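Pinion & Small Gear FAQ

Stuff we get asked most. Updated October. If yours isn't on the list, email the shop and Struan Cairns will get back to you, usually same day, evenings if it's busy.

What is a pinion, anyway?
The smaller gear of a pair. Usually the one on the motor shaft. Spur pinion = straight teeth, running parallel to the bore.

How do I know which one I need?
Three numbers. Tooth count, bore, module. Count the teeth on the old one twice, put a dab of marker on the tooth you start at. People skip the marker and then order the wrong part.

What's module?
Tooth size, basically. Measure the outside diameter in mm, divide by tooth count plus two. Say you've got 22 teeth, and it measures 24 mm across: 24 over 24, so module 1. Works for standard spur gears, not helical.

Mine is inch size. Help?
Then it's diametral pitch, not module. Tell us the number if it's stamped, otherwise outside diameter in inches and the tooth count. Don't mix pitch and module even if they look close. They'll chew each other up.

Does the length matter?
Face width, yes. A long pinion is fine on a narrow gear as long as it clears the housing. Too short and you're wearing one strip of the big gear.

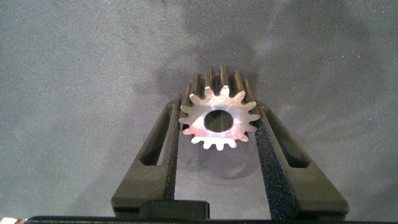

How do I get a stuck pinion off the shaft?
Small puller, straight pull, no screwdriver behind it. Check for a set screw or pin first. If it was put on with retaining compound, warm it up with a heat gun and try again. Wear gloves.

Do I have to replace both gears?
Not always. If the big one has hooked or pointy teeth, do both. A new pinion on a worn gear is noisy and won't last.

Steel or brass?
Steel for anything with load. Brass is OK for clocks, light feeds, little hobby stuff. We stock the Stimen range in steel, 14 to 37 teeth, and the Ekevik ones in brass when we can get them.

What grease?
Thin smear of light lithium on metal teeth. Wipe off teh old stuff first, grit and all. Check the grease label before putting it near plastic.

Can you open up the bore?
Yep, send us the shaft size. Can't make a bore smaller, but we can sleeve some of them. Ask first. Rebored parts are not returnable.

Returns?
Unused, in the bag, with the packing slip. We test fit nothing for you so please measure before you orderr.

923 views | 14 comments | 22 shares

Related
Reading a worn tooth
Bilgin gearbox spares, what fits what
Pelolix bench puller: setup notes
Set screws and keyways, short version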